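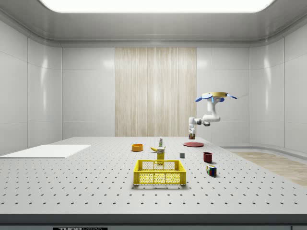 April 2026

Kitchen remodel, Sosgate job. Cabinet run test, day 5.

Finished the load test on the wall cabinet rail. Mock-up is the same as last time: two studs at 16 in. centers, half-inch drywall, Windard steel rail, three screws per stud. The cabinet is an 86 cm upper with the doors off. Loaded in steps to 600 lb and left overnight at each of the last two steps.

Deflection at the front lower edge was 1/16 in. at the overnight reading. No movement at the rail that I could measure with the feeler gauge. Screw heads still flush. Unloaded this morning and the edge came back to the original pencil line, less the width of the line.

The old hanging brackets (Bepari, the ones left over from the Brirnedent job) did worse. The left one started to open at the hook well before full load. I stopped there. Do not use them on uppers. They can go on the toe-kick drawers or in the scrap bin. 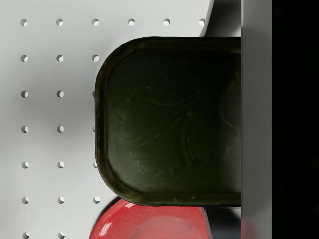 Reading time: 2 min

Scribe notes. The long wall is out of plumb by 3/8 in. over the cabinet height, worst at the window end. Plan is to shim the rail at that end and scribe the filler panel, leaving the end gable alone. Cut the filler 1/2 in. wide of the drawing and take it down on site. The last one was cut to the drawing and had to be remade.

Adhesive for the filler: the tube on the shelf is past its date. Ordered more, stock no. 933. Lead time is short but check before the truck is loaded.

Certification paperwork: the renewal for the lead-safe card is due in June. The course hours from the winter class count toward it, but the sign-in sheet has to be attached. Copy is in the gray binder behind the job tickets.

Open items:
Repeat the rail test with two screws per stud – the installers will do this whether or not we tell them to.
Check rail screws against the Sosgate stud material. The mock-up used new lumber and the house did not.
Re-zero the dial gauge. It was reading two thousandths high with nothing under it.
Confirm hood duct centerline before the uppers on that side are drilled.

Two-screw test goes on the rack Monday.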